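March 26, 2021
By the Mirar automation desk

The Trondex two-arm bench package is sold as a complete station for small-parts sorting. The brochure stresses reach, repeatability and ease of teaching. My argument is that a buyer should ignore most of that and judge the package on rolls of tape.

Tape is a fair test object. A roll has a hole, a curved outer wall and two flat faces, so a parallel gripper has several ways to pick it up, and they are not equally good. Rolls also differ in width, weight and surface, and a shop already owns them. Our trial at the Greenberg workshop used a slotted wire rack as the target and rolls of several types. The supplier's own demonstration uses machined cubes, which tell a buyer very little.

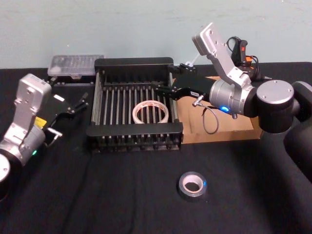

The grippers

The supplied grippers are plain two-finger parallel units with slender fingers. That is the right choice for this price class. A slender finger can enter the core of a roll and grip one wall of it, where a wide pad would have to close over the outside. The cost is contact area. On a heavy roll the grip behaves like a hinge, and the roll can swing if the arm accelerates hard. We reduced the speed setting to 25 percent for core grips and would do so again.

Duct tape standing on its edge is the harder case. The finger has to meet the core squarely, and the wrist has to work close to the table to get there.
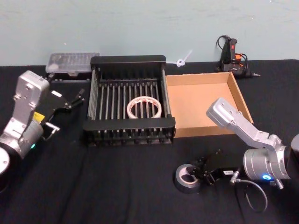 Does the package need a vision add-on for this kind of work?
For fixed pick points, the taught positions are enough. Once rolls are left wherever an operator drops them, the add-on becomes a requirement and should be priced in from the start.

Cable routing is my main complaint. The gripper lead leaves through a connector on the side of the body and hangs in an open loop. In a bench cell with boxes and racks packed close together, a loose loop is a snag point. Wiltberg ships a clip kit with its competing arm, and Trondex should do the same.

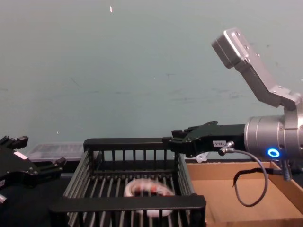 Right gripper at the rack, with its cable looping over the cardboard box.

The software is adequate. Teaching a pick and a place took 7 minutes per roll type, and the controller logged 716 cycles without a fault that needed a restart. It does not report grip quality in any useful form, so a poor grasp is recorded the same way as a good one. A firmware update is promised for April. I would not buy on the strength of it.

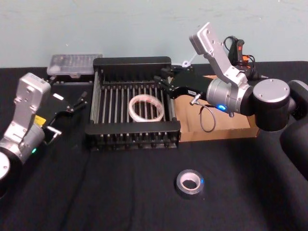

Clear tape on the rack rods, duct tape flat on the cloth in front.

The arms are sound and the grippers suit the job. The list price is still too high for a station that leaves cable management to the customer, and I would hold the order until the clips are included.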